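Old computers get a second go at the Alholm repair room

I finally made it over to the repair room in Alholm this month, after telling Otakar Skála all winter that I would. He runs the computer side of things there, and if you've ever handed in an old tower at the front counter, there's a good chance it went across his bench. In March they're doing a big push on desktop machines and workstations, the heavy kind that offices throw out when the lease is up, and I wanted to see what happens to them.

The short version is that they get opened, cleaned, checked, and then either fixed up or taken apart for parts. The long version took me most of an afternoon and two cups of very strong coffee.

The first thing I learned is that memory goes early. Otakar pulls it, tests it on another machine and puts it in a labeled tray (he's fussy about the trays). Then the cooler comes off, and then you get to the part I liked best, the big square processor sitting in its metal frame with the old thermal paste smeared all over the top. I'd never seen one that close. I think I'd pictured something tiny and delicate, and here was this chunky thing that looked like somebody had buttered it!
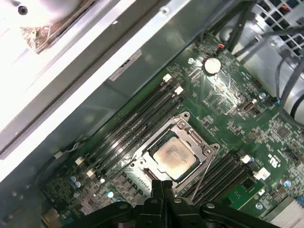
Otakar says people worry far too much about the paste and not nearly enough about the socket underneath. The paste comes off with a lint-free cloth and some rubbing alcohol, and you go easy and keep turning to a clean bit of cloth. The socket is another story. There are very fine contacts in there, and if you drop the processor in crooked or poke around with a fingertip, you can lose the whole board. So his rule for new helpers is that the processor stays put and the lever stays down until the top is wiped clean and he's standing next to you. I asked if he'd let me do one. He said maybe next time – I'm holding him to it.

The other thing that gets swapped without much discussion is the little coin battery. It keeps the clock and settings going when the machine is unplugged, and in a computer that's spent years in a storeroom it's often flat. A new one costs next to nothing, and Otakar told me he's had machines brought in as "dead" that only needed that and a good dusting.

Rostislav Čierny, who looks after the list of who gets what, showed me the numbers. The room has taken in 507 computers so far, and 71 of those are the big workstation type. A lot of the 71 came from one place, an engineering office called Štěpánek that was clearing out its upstairs floor. They sent them over in 2 van loads, and the hallway was apparently impossible to walk down for a week.

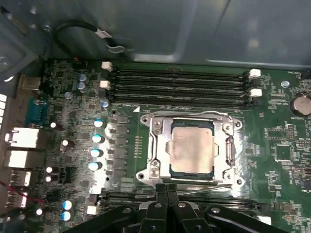 A processor in its socket, with four empty memory slots above it.

What I hadn't thought about is how useful these machines still are. They've got plenty of room inside and plenty of memory slots, so you can start small and add more as it turns up in the donations. Rostislav has them going to the library in Larnus, where people want to scan and sort old family photos, and to a couple of after-school clubs that do video editing. He'd like to send more, but they're heavy and somebody has to carry them up the stairs. He was looking at me when he said that.

Not everything can be saved. If a board won't start after the usual checks, the good parts come off and the rest goes for metal recycling. Otakar doesn't like that bit and tends to put those ones at the back of the shelf "for another look." Rostislav says the shelf is getting full.

If you've got a desktop or workstation you're done with, they'd love to have it. Please take out the drive first if you're nervous about your files, or ask at the counter and they'll wipe it while you wait. Power cords are welcome, and so are spare memory sticks, even odd ones. They don't need monitors right now.

There's also a hands-on evening planned through Jasudness, the neighborhood workshop group, with 4 places at the bench and no experience needed. You'll clean a processor, put on fresh paste, fit the memory and find out whether it starts. Put your name down at the front counter before the end of March, and wear something you don't mind getting dusty. One of those places is already mine, so get in quick!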